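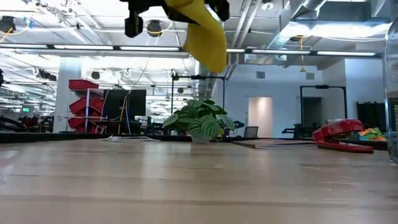 About us

Drembridge Desk & Tidy. Small firm, two rooms, top of the stairs in Herthorpe. We sort out other people's desks – offices, schools, spare bedrooms, the odd garage.

Started by Waldemar Kurek and Yaowalak Thammasiri, who shared one table for years and argued over it the whole time. Cables mostly. Also whose stapler. They wrote down the rules they ended up with and a neighbour asked for a copy, then the neighbour's office did. That was the first job. We've done 740 desks now and there's a waiting list for August.

What we do

Come round, clear the top, wipe it, put back what you use. Everything else gets a drawer, a shelf or a new home. Chargers labelled both ends. Yellow dusters, always the same ones, washed on a Sunday. A plant if you'd like one – something leafy that doesn't mind being forgotten. We don't sell furniture and we wont tell you to buy any.

Rubbish and crumpled wrappers go in the bag on the day. Paper with names on it goes to be shredded, you get a slip.

Who you'll meet

Waldemar – bookings, measuring, heavy lifting
Yaowalak – schools and reception desks
Ratree Sombatkul – plants, and anything that needs repotting
Miklós Orbán – cables. Patient man.
Pongsak Klinhom – van, invoices, the phone before 9

What it costs

Half a day for one desk, a full day for a room. Price depends on how far we have to drive so ring first. Schools in Herthorpe pay less. Staples are on us, we bought a box of 1000 and then somebody bought another 13 boxes by mistake, so please take some.

Visiting

Door is next to the Gajdoš bakery, bell marked Wenix (old tenant, we keep meaning to change it). Mornings are best. Parking round the back, mind the low wall. If there's no anwser leave a note and Pongsak will ring you the same afternoon.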